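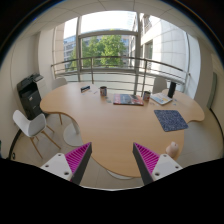
Issue 18

Your Questions About the Pellbridge Seed Swap

Can I come if I don't have any seeds to bring?
Yes, please do! Plenty of people come empty-handed their first year and go home with full pockets (and then they're hooked, and we see them every September with a shoebox under one arm). Take up to 13 packets and bring something back when your garden allows.

What should I write on my packets?
The name of the plant, the year you saved it and the town it grew in. If you only know it as "Grandma's yellow bean," write that, we love those.

Do you take hybrid seeds?
We'd rather you kept those at home. They seldom come true the second year, and folks get disappointed.

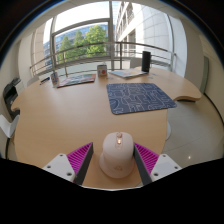
How do I look up a variety before the swap?
The Lurari list has 1047 entries and you can search it by name, color or days to harvest. It works on a phone, but it's a long list, and I find it a lot kinder to the thumbs to sit down at a big table with a white mouse like this one and scroll along at my own pace. Try the old names too, because Dundunau squash is still filed under Filip in a few spots.

How long will my seeds keep?
Beans and tomatoes are good for 3 years or more somewhere cool and dry. Onions and parsnips are fussier, so sow those the very next spring.

Page updated Tue 25 June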